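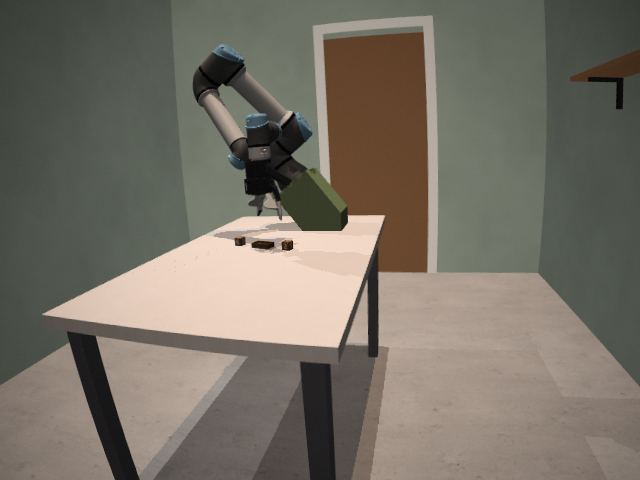
6. Fault 34: Grasp Lost or Not Confirmed

Fault 34 stops the pick-and-place program when the gripper has been told to close on a block and the controller can't confirm that it is holding one. The arm stays where it is and the fingers keep their last commanded position. The status line reads "34 GRASP NOT CONFIRMED" until the fault is cleared.

This section applies to the tabletop cell in Gidus, with the Proline arm model and the two-finger gripper. If you run the same program on a real arm, read the caution at 6.2 before you do anything else.

6.1 When the fault appears

Fault 34 can be raised at three points:

At closing. The fingers reach their closed limit with nothing between them.
During the lift. The block was held at closing, and the finger gap then changed by more than the set tolerance.
Over the tray. The program asks for a release, but the block is no longer recorded as held.

The log line gives the phase as CLOSE, LIFT or PLACE. Write it down. Clearing the fault also clears the phase, and the log viewer in version 2 doesn't bring it back.

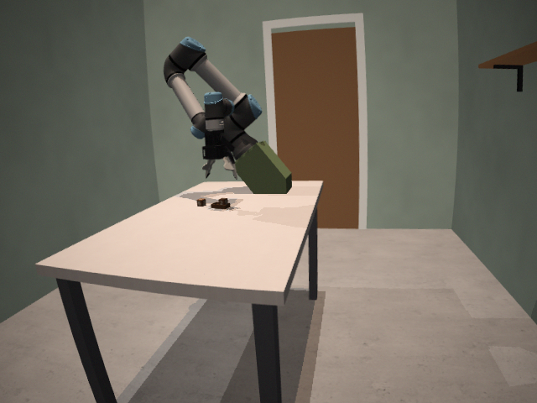 Yi-chun Fung: On our setup the phase always said LIFT, and I spent a whole morning on finger friction. The block pose was stale. The program was closing at the spot where the cube had been before the last reset, catching one corner, and losing it on the way up. Please put the pose check first.

The pose check is now the first step in 6.3. A stale pose can produce any of the three phases, so do it even if the log seems to point somewhere else.

6.2 Before you clear the fault

CAUTION: Clearing fault 34 lets the program resume from the next motion, which may be a fast move across the table. On real hardware, press the stop button and keep it pressed until everyone is clear of the arm. Don't reach between the fingers to take out a block. Open the gripper from the panel.

NOTE: In simulation there is no risk to people, but resuming with a block half held can push the tray out of place and spoil the run. Save the state first if you want to look at it later.

6.3 Finding the cause

1. Pause the simulation. Don't reset it.
2. Open the Objects panel and compare the position of the target block with the position stored in the grasp plan. If they differ, go to 6.4.
3. Switch to the wrist view. Check that the target block lines up with the gap between the fingers and that the tray isn't in the path of either finger.

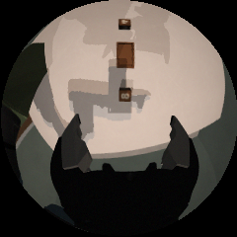 4. Turn the wrist until the finger pads are parallel to two faces of the block. A block gripped across its corners may pass the closing check and slip in the lift.
5. Open the gripper fully and close it again with no block. If the reported gap isn't zero at the closed limit, run the finger calibration in the Gripper menu.
6. Check the contact settings of the block. Blocks imported from the Hinds object set come in with friction at the default value – set it by hand to match your own blocks.

Stop at the first step that shows a problem and correct it before going on. Changing several settings at once makes the next log hard to read.

6.4 Refreshing the block pose

1. Raise the arm until the fingers are clear of the blocks and the tray.
2. In the Objects panel, select the target block and choose Refresh Pose.
3. Choose Rebuild Grasp Plan. The old plan isn't replaced until you do this.
4. Run the program at reduced speed for one pick.

If the fault returns with the same phase, go back to 6.3 and continue from step 3.

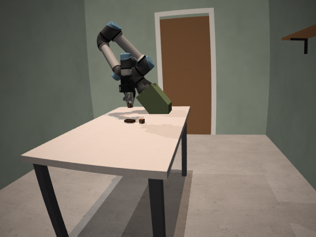
Yesenia Ticona
Bovingate support documentation, revised May

6.5 Clearing the fault and restarting

1. Confirm on the panel that the gripper state matches what you see in the view. If the panel shows HELD and there is no block between the fingers, choose Open, then Close, to update it.
2. Choose Clear Fault. The status line changes to READY.
3. Choose Restart Cycle to begin again from the home position, or Resume to carry on from the next motion. Use Resume only if the phase was PLACE.
4. Watch the first full cycle through to the release.

NOTE: Automatic retry is off by default. If you turn it on, set the limit to 2. A higher limit hides a stale pose – the arm keeps closing in the wrong place, and each attempt can move the block a little farther.

If the fault can't be cleared, export the log and the saved state before closing Gidus, and send both files with your support request.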